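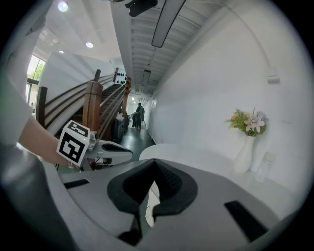 Brown wood banister, white walls, dark stairs: how do I freshen it up without painting it?

Posted by stairwell_newbie in Halls, Stairs & Landings
14 comments | 31 shares

Hi everyone! We moved into our house in August and I am completely in love with the staircase. It has wooden handrails on both sides that run all the way up to the landing, big square newel posts, dark steps, and white walls all around. The brown wood against the white is the first thing you notice and I would never, ever paint it (my sister has already offered to come over with a roller, and the answer is no!).

But it does need some love. Three things are bugging me:

The handrail feels a little sticky in spots, mostly near the bottom where everybody grabs it. I've wiped it with a damp cloth and it feels fine for a day and then it's tacky again.

The big square post in the middle has a very slight wobble. Not scary, but I can feel it if I lean on it.

And the dark steps show every single speck of dust. I vacuum, I turn around, and there's lint. Is there a trick to this or do I just live with it?

Also open to ideas for the space under the stairs. At the moment it's where things go to be forgotten. I have a whole weekend free and I'm excited to get going, so tell me everything!

Vilja Lehtinen
Helpful (42)

Oh, I'm so glad you're keeping the wood! I did mine two years ago and I still pat the newel post on the way up to bed.

Sticky first. What you're feeling is most likely years of hand oil and old furniture polish sitting on top of the finish, and plain water just moves it around. Mix a small squirt of dish soap into a bowl of warm water, wring your cloth out until it's barely damp, and go along the rail in short stretches. Follow right behind with a clean damp cloth and then a dry one. You'll be horrified and delighted by the color of the water! Do the underside too, where your fingers curl around. I changed my bowl 8 times and I don't have an especially long staircase.

If it's still tacky once it has dried overnight, try mineral spirits on a rag in a hidden spot, like the back of a post down near the floor. Windows open, gloves on, and lay the rags out flat outside to dry before you throw them away. If the spirits clean it up and the finish still looks good, carry on with the rest. If the finish itself goes gummy or starts to come off on the rag, stop there. That means the varnish is breaking down and that section wants to be sanded and recoated, which is a bigger job but still very doable.

Once everything is clean and dry, a thin coat of paste wax on the posts brings up the grain beautifully. I'd go very light on the handrail, or skip it. You want your hand to have some grip when you're coming down in socks.

For dust on dark steps, a dry microfiber cloth or one of those flat dust mops, top to bottom, every couple of days. It takes less time than dragging the vacuum out. Skip any spray that promises shine. It makes steps slippery and the dust loves it.

Please post an after picture, I want to see those rails!

Gistow_Dave
Helpful (17)

Going to stick to the wobble because I've fixed a few of these and they're very satisfying.

Work out where it's moving before you buy anything. Have somebody push the post gently while you kneel down and put your fingertips at the base. If you feel a gap opening and closing at the floor, it's the fixing at the bottom. If the base is solid and the top moves, look at the joint where the handrail meets the post. A lot of newels have a wooden plug near the bottom hiding a bolt. Pop the plug out carefully, snug the bolt up, test it, then glue in a new plug. Go a quarter turn at a time, it's easy to crush the wood.

If it's the handrail joint, there may be a plug on the underside of the rail with a nut behind it. Same idea.

Don't just squirt glue into the crack! Glue on top of old wax and dirt holds for a week and then you've got a worse mess to clean out. And if the post moves more than a little, or you find split wood, get a carpenter in. People put their full weight on that thing.

When mine finally stopped moving I made the whole family come and lean on it, one at a time.

pegboardpat
Helpful (3)

Just paint the spindles white and leave the rest brown, looks amazing. For under the stairs get some baskets.

Comments

mossy_jen: Vilja's soap trick works!! Did my mother's banister with it and the wood came up two shades lighter. She thought I'd replaced it.

stairwell_newbie: Thank you all so much! Did the bottom half of the rail last night and the water was the color of tea. So smooth now, I keep going back to touch it. Found a plug at the base of the post too, so Dave, I think you're right. Bolt tomorrow.

Gistow_Dave: Great news! Use a socket with a long extension if it's set back deep.

halfpaintdoor: Pat, they said no painting in the title lol

mossy_jen: For under the stairs, we put low shoe drawers at the front where the ceiling slopes and the vacuum in the tall part. Measure the vacuum first (ask me how I know).

Vilja Lehtinen: Love the drawer idea! Mine is all winter boots and I'd be lost without it.

Related threads

Squeaky step, third from the bottom, driving us nuts (22 comments)
Best rug runner for dark stairs? (9 comments)
What fits in an under-stairs cupboard (57 comments)
Matching old wood stain on a replacement spindle (12 comments)
Getting scuff marks off a white stairwell wall (18 comments)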